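Ticket: Heating comes on by itself upstairs, Talandale office
Opened by: Rokeya Patwary
Status: open, see last entry

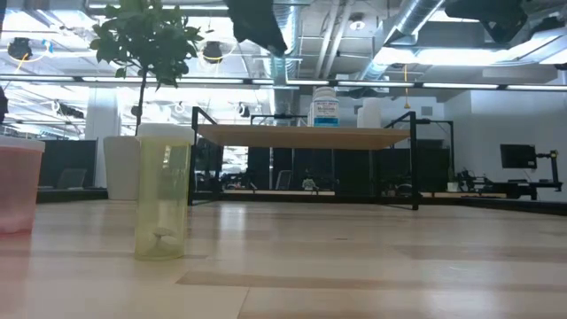
What's going wrong

Hello Atstead support, me again! The upstairs heating keeps firing up when it's meant to be off. We're on the Arrieta controller (the wall one with the grey dial, fitted when we moved in) and the schedule says off at 6pm, on again at 7 in the morning. I came in early to finish a quote and the place was like a greenhouse. Radiators too hot to touch, every one of them, and the controller sitting there showing "Standby" as if butter wouldn't melt.

It doesn't happen every night, which is the maddening bit. I'd say we get a couple of normal nights and then a roasting one. Downstairs is on its own zone and behaves perfectly.

What I'd already tried before writing in

Turned the controller off and on at the dial. No change.
Turned it off and on at the fused switch in the cupboard, left it off while I had a sandwich. Came back with the right time and the schedule still there, so I don't think it's losing its memory.
Wiped the schedule and typed it all in again, very slowly, swearing a bit.
Changed the batteries in the room sensor (it takes 2). The old ones still worked in my torch, so probably not that.
Moved the sensor off the windowsill and onto the bookcase, in case the cold glass was upsetting it.

Reply from Nhung Đỗ, Atstead support

Thanks Rokeya, that's really useful. Could you look at Settings, then Advanced, and tell me what Frost Guard is set to? On the older Arrieta units it ignores the schedule completely and can call for heat while the screen still says Standby. It should be 5 degrees or lower. Also, can you tell me the firmware number on the About page?

My reply

Frost Guard was at 16! I have no idea who set that, and I've asked round and had a lot of blank looks. I've put it down to 5. Firmware page says 4.7, if I'm reading it right, the screen's a bit scratched there.

I got quite excited about this one, I must say. 16 would explain the good nights and the bad nights nicely, depending how cold it got outside.

Update, two nights later

Well, bother. Last night was a hot one again. Frost Guard still says 5, I checked before I took my coat off. The room sensor was reading 24 at 7am, so there's no way it was asking for heat on account of frost. I put my ear to the pipe in the cupboard (very dignified) and could hear water going through it with the controller on Standby.

Reply from Nhung Đỗ

OK, that points away from the controller and towards the zone valve. It's the box with a small lever on the side, on the pipe going upstairs. With the heating off at the fused switch, gently push the lever across and let go. It should feel springy and come back on its own. If it flops about with no resistance, the valve is sitting open and hot water will go up whenever the downstairs zone or the hot water tank calls for it. Please don't take the cover off, there's mains in there.

My reply

Floppy! Completely floppy, like a loose tooth. And I think I can see how it fits together now. The tank runs a hot cycle in the small hours – the anti-bacteria one – and I went back through my notes and the roasting mornings do seem to be the ones after a tank cycle. I'd never have connected the two.

The label on the valve says Prurlow and there's a part number ending 2000, the rest has rubbed off. Is that enough to order from?

Reply from Nhung Đỗ

That's enough, yes. It's the head that has failed, so with luck the valve body can stay put and there'll be no draining down. I've raised an order for a new head and asked for an engineer visit. In the meantime, could you move the tank cycle to start at 4 in the afternoon? You'll get the extra heat while people are there, and it won't be cooking an empty floor all night.

Latest from me

Tank cycle moved. It does get warm towards home time now, and there's been some opening of windows and one pointed remark about shorts in December, but I walked in this morning and it was properly cold upstairs, hurrah.

Please leave this open until the new head is on and we've had a full week without a roasting. Two things for the engineer: the cupboard key is at reception, and the parking at Talandale is round the back by the bins, you can't stop at the front. If you could ring before setting off that'd be lovely – I'm out most mornings and the cupboard has our stationery in it, so I'll want to shift the boxes first.

Rokeya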